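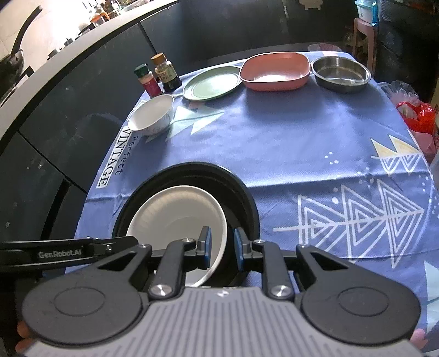 BURKGATE, March

The tablecloth has almost gone from the places where I eat. Of the cafes on Burkgate's main street, only Saavedra still puts one on every table at lunch, and I think the rest are making a mistake.

The usual case against cloth is cost. A laundry bill is easy to see in the accounts, and a bare table can be wiped in seconds. I accept that. But a bare table is loud. Every fork and saucer can be heard across the room, and people raise their voices to match. I gave up on one place near the station after 2 visits for that reason alone.

Homes have gone the same way. We bought a table for £459 and were told to keep it uncovered so that the grain could be seen. It now has a ring from a hot dish that no polish will shift. My mother's table is 55 years old and has been under cloth for most of them. It looks better than ours.

I am not asking for starch and lace. A printed cotton cloth from Butura market costs about £5, hides a stain well and goes in with the towels. A black bowl or a plain white plate looks good on it. Shake it out of the back door after supper - the birds will deal with the crumbs - and put it back on.

Contact the Jonum editors | © Jonum | Back to top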